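Grasp width jumping on thin cloth

tetu_dine
Width estimate jumps 3 mm whenever the fingers close on thin fabric. Marker tracking looks fine in the log. Policy then thinks it let go and reopens. Anyone?

gudulum
Filter it. Median over the last few frames, done.

onsri_w
Disagree – filter adds lag and the handoff is already late. Check your timestamps frist. Mine were 200 ms off between the two grippers, looked just like this.

gudulum
Lag from a short median is nothing. But ok, timestamps.

tetu_dine
Synced both, still jumps. Less tho. White dotted cloth, edge pinched in the lower one, second gripper coming in from upper right:
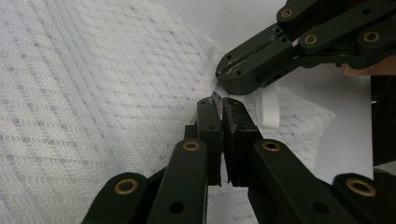
Should the width threshold be the same for cloth as for rigid parts?
Use a separate one for cloth, and make the policy wait 2 frames below it before it calls a release.

onsri_w
^ that plus the sync fix. Would still skip the median.

gudulum
Keep the median. We run it on Grunidell, no complaints

tetu_dine
Trying without first, will post logs.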